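Robotics Club Gets a Grip (on a Hubcap!)
Dec 6, 2019 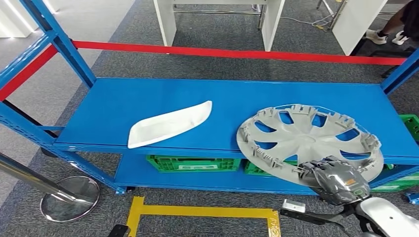 The right hand takes hold of the hubcap by its front edge on the blue shelf.

If you haven't stopped by the Stitisside Robotics Club lately, you've missed a lot! Our 14 members have spent the fall on the parts handling challenge, and the robot (everyone calls it Walolo now, including the teachers) is finally doing the job we all signed up for: picking up big, awkward, slippery car parts and putting them where they belong.

The hubcap is the piece everybody loves to hate. It's wide, it's round, and it wants to spin as soon as you touch it in the wrong place. Estrella Hinojosa and her grasp team started out reaching for the middle, which made sense on paper and went terribly in practice. Then Boglárka Bakos suggested letting the part hang a little over the lip of the shelf so the fingers could wrap around the rim. What a difference! In the last practice before break the team ran 110 tries with the new approach, and the list of drops fit on one sticky note.

The long curved white part is next. It narrows toward one end, so the hand has to come in at a different angle depending on which way the part is lying. Géza Lengyel is writing that code and would love a second pair of eyes from anyone who enjoyed geometry (or survived it).

We also have a driving crew, and they deserve a cheer. Kacper Szulc has been teaching new members to run the arms by hand, and those practice runs go into our log so the software people have something to learn from. The log passed 3000 entries last month! First-timers usually need one afternoon before they stop bumping the shelf. Please keep reading the checklist out loud before you power up, even if you've done it a hundred times, and stay behind the red belt when the arms are moving unless you're the spotter.

Coming up: the Raptis Challenge is in May, and we get 7 minutes per round to sort a full set of parts. Right now we're too slow on the second half, mostly because we wait too long between picks. Géza Illés is putting together a practice schedule and will post it on the club room door. Sign up for two slots if you can.

New members are welcome all winter, and you don't need to know any programming. We still need people for the pit display, the logbook and the travel plans. Come try the controls and ask for Kacper!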